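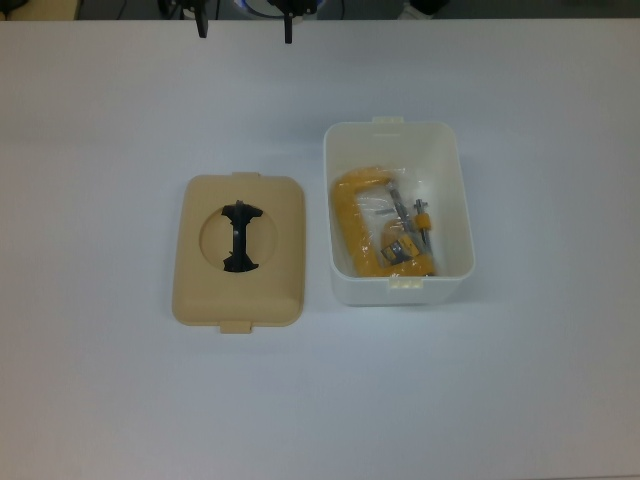

Figure 3. A storage container with its lid off.

4. What people do with leftovers

4.1 The lid problem

I went into the Baran interviews wanting to talk about food. What I got, over and over, was lids. Of the 204 households we visited, most brought up lost or mismatched lids before I had asked a single question about waste, and a few people walked me straight to the cupboard (one woman apologized to me for it, as if I were there to inspect!). My co-author Ivone Portela had warned me this might happen. She ran the pilot in Nadembridge and came home with a notebook full of lid complaints that neither of us knew how to code.

So we gave it a code. "Pairing" covers any remark about having to bring together the parts of a container before food can go in it, as in Figure 3. We first filed these remarks under "storage space," and I still think some of them belong there. But a person with a deep cupboard and a lot of lids can be every bit as stuck as a person with one shelf. Torben Stüber, who did the second round of coding, split the two apart on his first pass without my asking, and when we compared notes I gave in.

The link to waste is pretty simple as people tell it. Dinner ends, everybody is tired, there's a bit of rice left and it isn't much rice. If a container is ready to go, the rice goes in. If it means digging around, the rice goes in the trash, or it sits in the pot until morning and goes in the trash then. One father of two in Zultanberg told me he had thrown out soup "out of pure annoyance." I love that line, and I've tried hard not to build the whole paper on it.

We logged 420 separate leftovers events in the diaries. I should say that the diaries are messy. People skipped weekends, and some wrote "ate it" with no hint of what "it" was. Where an entry could be read two ways, Agnese Laur and I went with the duller reading.

4.2 Clear counters

The other thing I didn't see coming was how much people care about the counter. A free stretch of work surface came up as something you need before you can put food away at all, since the pot has to land somewhere and so does the container, and then the lid wants its own spot. Folks with small kitchens described moving the dish rack to the floor, or packing up leftovers on top of the washing machine. Several families used the dining table, which worked fine until somebody wanted to do homework on it. I had been treating kitchen size as a background variable. After the second month I started asking about it directly, and the early interviews are thinner on this point than I'd like.

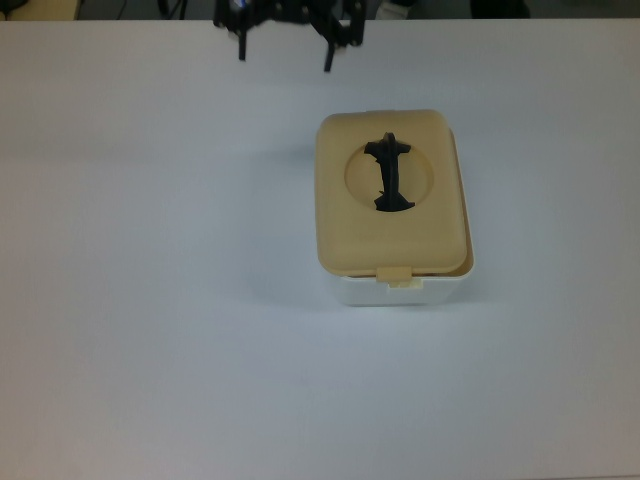 4.3 Households that had it worked out

Some homes had no trouble with any of this, and I got a little nosy about them. They tended to own one shape of container and nothing else. Lucero Paucar calls these the "one-set" homes, and the name stuck. A one-set home might store its lids on or off, in a drawer or on a shelf, and it didn't seem to matter, because any lid would do. Our three longest interviews all came from this group, probably because they enjoyed the topic as much as I do.

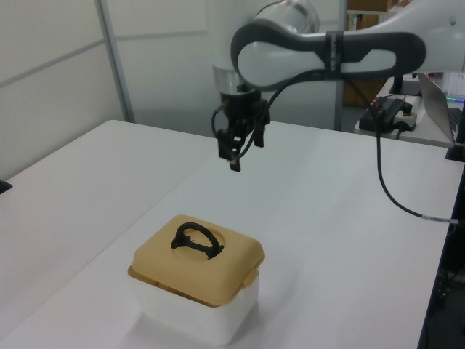 Figure 4. A square container with a tan lid.

I don't want to oversell this. One-set homes were also a bit older and cooked at home more nights a week, and with four sites I can't pull those things apart. We did ask how they had ended up with one set. Most had thrown everything out during a move and bought new. Two couples in Skarik had each done it after an argument, and both were happy to tell me about the argument at length. Their diaries are in the appendix with the rest of the Skarik material.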